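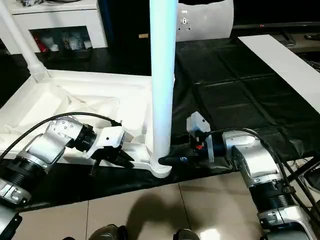 White pole and collar, at the Kovmont open day

Got to Kovmont late, Feb 3, 2004, snow on the road the whole way. 385 people through the door before lunch, they said. Coffee gone already.

Went for the Habte quilts mostly. Upstairs hall, badly lit, wonderful. Best one was a blue star pattern, 209 patches, all hand sewn. Bought two yards of wool from the Vorine table – too much money, no regrets.

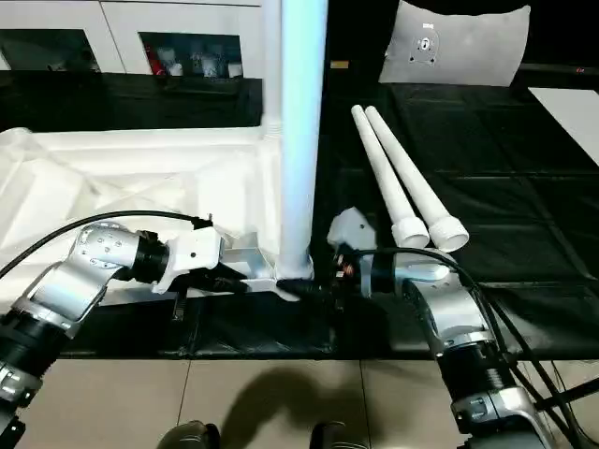 Upright pole, metal bracket at its foot

Dye demo started at 2, ran long. Onion skins, walnut, something pink I didnt catch. Eight of us squeezed on one bench. Soup after, decent. Missed the weaving talk becuase of the soup.

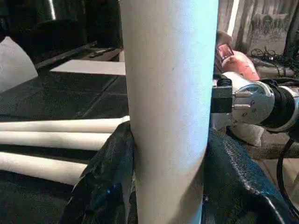
Akua Akpalu: The pink was madder, second bath. And the weaving talk is on again later in February, same hall, so bring a cushion.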